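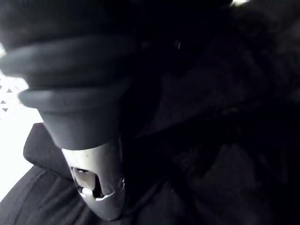
Filed under: Household, Closet and Laundry

The seasonal review of knitwear and outerwear in this household takes place each September, and this year it was scheduled for a Sunday afternoon. The procedure has changed little since it was first set out on this blog. All dark garments are brought to one surface and handled together, as blacks and grays are easily confused once they are back on a shelf.

Gray knits are treated first. Cuffs and hems that have been rolled are opened out by hand, left flat for a short period, and then folded in thirds. A thick cuff should not be pressed while it is still bunched. The creases set, and they remain visible for several wears. Padded black garments follow. These are laid with the seams running straight, closed at the front, and folded once only. Heavy folding flattens the padding at the collar, and recovery is slow.

A total of 16 garments were reviewed. Of these, five were set aside for mending and two were passed on to Thitima Phuthong, who had requested first refusal on anything in charcoal. The remainder were returned to the closet or placed in storage.

Storage this year is in the Prorkasden boxes, which replaced the older Standby bags in the spring. The boxes are 43 centimeters deep and accept a folded padded jacket without force. The lids are somewhat loose – a point raised with the seller, De Bruijn, who has offered replacements. An update will be posted when they arrive.

Readers have asked whether knits should be stored on hangers. The position here remains that they should not. Shoulders stretch, and a gray knit with stretched shoulders is rarely worn again. Lighter black jackets may be hung on a broad hanger, provided that the closet is not crowded.

Lint was removed with a dry brush before folding. The Erkedow roller tested last year has been discontinued in this household, as it left residue on ribbed cuffs. Mending will be covered in a separate entry, beginning with a loose hem and a missing button.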